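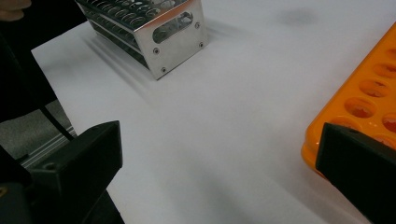
Steel test tube rack, white tabletop

Home About Archive House Stuff Contact
Search this blog Type and hit enter

The front door saga, part two

So the deadbolt finally gave up on me. If you read the last post you know it had been sticking since we moved to Doherty Street, and I'd been doing the thing where you pull the door toward you with your knee and wiggle the key until it catches. Tuesday night I got home with two bags of groceries and the key went in fine and then just spun. All the way around! Like a little music box.

I went in through the back (the neighbor's dog had opinions about that) and spent the evening with the lock in pieces on the kitchen counter. The tailpiece, that flat metal strip that turns the bolt, had snapped right where it meets the cylinder. I had no idea that was even a part, let alone one that could break.

My first thought was to go fancy. I'd been eyeing one of those Hokutden keypad locks for months, and the box says the batteries are good for up to 3,000 openings, which sounded like forever until I started adding up how often we go in and out of this house. Then I measured the door. The keypad lock wants a thicker door than mine, or else a spacer plate that costs extra and sticks out like a dinner plate. I put it back in the cart and took it out again maybe four times.

In the end I called Detport Lock, the little shop over in Flokness next to the tire place. The guy on the phone asked me to bring in the whole lock, every screw, plus the keys, and I'm so glad he said that, because I was about to show up with just the broken bit in a sandwich bag.
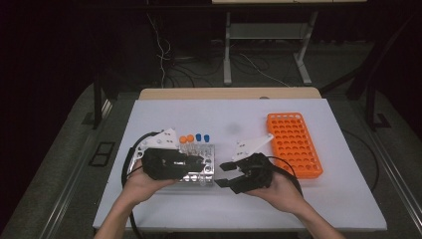

He had the cylinder swapped before I'd finished looking at the padlocks on the wall. Then he asked if I wanted the back door and the garage side door keyed to match, and wow, yes, I did. I've been carrying three different house keys since the day we moved in and two of them look exactly alike. I drove home, took the other two locks off (leaving my husband on guard duty, he was thrilled) and drove straight back.

The total was 120 dollars for all three, with four new keys. I'd have paid more than that for the keypad alone and still had the junk drawer full of mystery keys.

Putting everything back took me longer than it should have. If you're doing this yourself, start both of the long screws by hand and don't tighten either one until they've both caught. I cranked the first one down tight and then couldn't get the second to line up, so off it all came again. Also check that the bolt moves with the door OPEN before you shut it. Ask me how I know.

The strike plate is still a hair too high, so there's a faint scrape when the bolt slides over. I've got a file and a podcast lined up for the weekend. I also owe you all the pictures of the painted porch, and those are coming once I've scrubbed my boot prints off it.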